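Snack subscription at work, is anyone really saving money?

dull_pencil
Our office signed up for a Vudusix snack plan in September. The sales page says it "pays for itself" because people stop leaving the building for coffee and candy. We're 14 people. The quote was 3,732 for the year, and they came down to 3,145 when our manager pushed. If they can drop that much after one phone call, what was the first number based on?

gravelroad
Nothing. That's how these companies price. We had Curninano before and it was the same.

tillie_b
I like ours. People hang around the table and talk. You can't put a price on that.

dull_pencil
They did put a price on it, it's in my first post. This is our table:
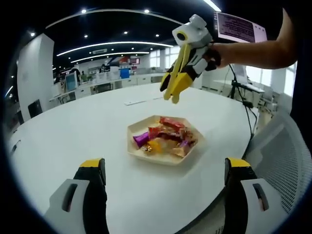 Wrapped candy in a tray.

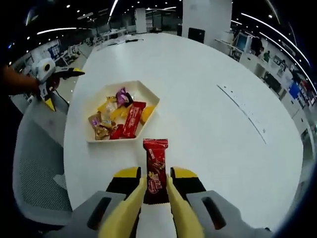 I can buy candy at the grocery store. I gave our manager a budget of 150 for a trial and was told it "wouldn't be the same experience." Same as what?

gravelroad
Ask for the survey behind the "pays for itself" line. I asked Curninano and got a brochure.

tillie_b
Somebody still has to do the shopping, though. Who's doing that on your 150?

dull_pencil
Me, on the way in. I pass a store anyway.

tillie_b
Until you go on vacation.

mossbank77
Check the renewal terms before you argue about anything else. Ours renewed by itself and the notice went to an old email address.

dull_pencil
Just looked. Page two, renews automatically. Great.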